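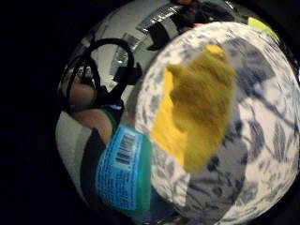
Close view from the hand-held gripper. The leaf pattern is pale gray-blue; the yellow is the most vivid colour in view.

Print this entry | E-mail this entry

Program Diary, Merlow Household Tasks Study
April, Endedville

The hall was made available to us from early morning and the session opened at 9:40. The task list for the day had been cut to one chore, the wiping of a round table with a cloth on it. This was my decision. The list circulated last month contained five chores, and I did not consider that the study would learn anything useful from five done hastily.

It should be recorded that the Merlow board continues to ask a plain question, whether a machine can yet be left alone with an ordinary domestic chore, and that the study continues to give a qualified reply. The Tultley arm, as it stood at the end of March, could pick up a folded cloth from a bare bench and move it from one side to the other. It was offered 84 attempts. It completed the movement in most of them. In very few did it wipe anything in a sense that a housekeeper would accept, as the cloth was carried a little above the surface or pressed so hard that it rolled up under the fingers.

The present work is therefore a return to demonstration by hand. A person carries out the chore holding the gripper, and the motion is kept for the machine to learn from. The Crăciun office has argued since the winter that we moved to the arm too soon. I argued the opposite at the time and my view has changed.

A patterned cover was used. On a plain white cover the edge of a cloth is easy to find, and the March results were flattered by it. Most households we have visited own at least one tablecloth with flowers or leaves on it, and a program that performs only on plain surfaces has a limited claim to be called domestic.

A further matter, raised before the first run, was posture. People doing this chore at home tend to look down at the surface the entire time and to leave the idle hand somewhere on the body. We have stopped asking demonstrators to stand otherwise. Instructions about stance produced stiff motions in the winter series, and the stiffness was learned along with everything else.
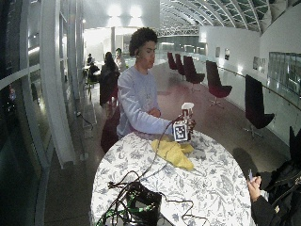 Afternoon

Work resumed at 1:15. The discussion over lunch concerned soft items, and I set down the substance of it while it is fresh.

A crumpled cloth has no fixed shape to grasp. A person pinches it anywhere, feels whether enough has been taken up, and corrects without thought. The machine must commit to a point. The Crăciun office proposes that the cloth always be laid out flat before the machine begins. I have recorded my objection — a householder who must lay out the cloth has done a fair part of the chore already. We agreed to keep the crumpled start and to score it separately.

The spray bottle is a harder case. Two separate skills are involved, holding the bottle steady and squeezing the trigger, and the gripper has in effect only one hand to give to them. The proposal to replace the bottle with a damp cloth was put forward again. I am inclined to accept it for the spring report and to list spraying among the chores not yet attempted, with the opening of jars and the folding of fitted sheets.

Cables remain a nuisance. A request for a longer lead with a clip at the table edge has gone to Merlow stores for the second time. 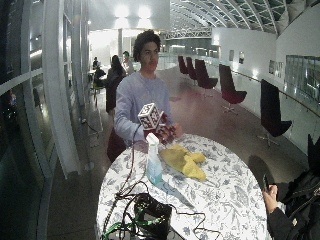

Both hands on the gripper, marker cube uppermost. Spray bottle and yellow cloth on the table.

Position at close

For the shop floor the outlook is better. The trial at the Tultley plant, where the same arm wipes down trays of one size in one place, has run for 3 weeks with little attention, and I see no reason to interrupt it. The home remains another matter. My draft reply to the board states that table wiping may be shown under supervision this year and should not be promised without it.

Outstanding: scoring sheet for crumpled starts; second patterned cover, smaller print if one can be found; lead and clip as noted.

Print this entry | E-mail this entry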